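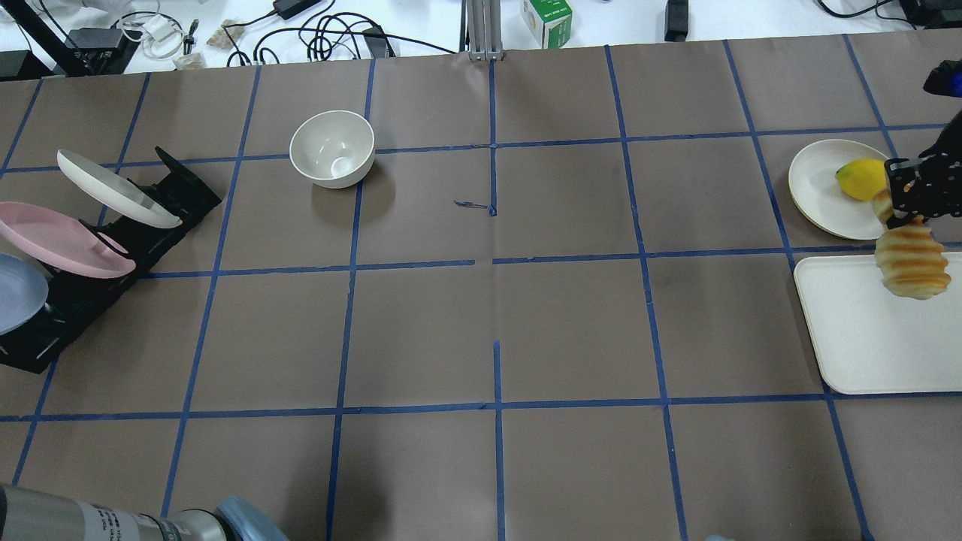
Histow sets budget for second kitchen-handling bench

Histow has approved the purchase of a second robot bench for its tableware and food handling work at the Skaltmont site. The order will be placed in November and covers two arms, two grippers, a control unit and a service plan.

The existing bench handles bread rolls, lemons, plates, bowls and trays on a taped paper surface. It is booked for 364 hours this quarter, against 264 hours in the one before, and teams have been waiting for a slot.

"We looked at leasing and at buying, and buying came out cheaper over the life of the arms," said Keerthana Shetty, who runs equipment planning at Histow. "The arms are the easy part to price. Grippers, spare fingers, cabling and staff time are where our last budget fell short."

Histow has set aside 15 per cent of the total for spares – a line the first bench did not have. Paper, tape, crockery and trays will come out of the normal running budget.

The arms will be supplied by Mangundap, with fitting and training by Hotusov. Siiri Kinnunen of Hotusov said the new bench would use the same table layout as the first, so that tasks could be moved between the two without being set up again. Each arm must complete 100 test runs on site before the final payment is released.

Comments

pdw_north
Does the service plan cover the grippers or only the arms? Ours didn't and it was a nasty surprise.

Marlow
Sensible to hold back the last payment. We paid up front and spent months chasing a fix.

trayhand
Would like to see the lease figures too, if they can be shared.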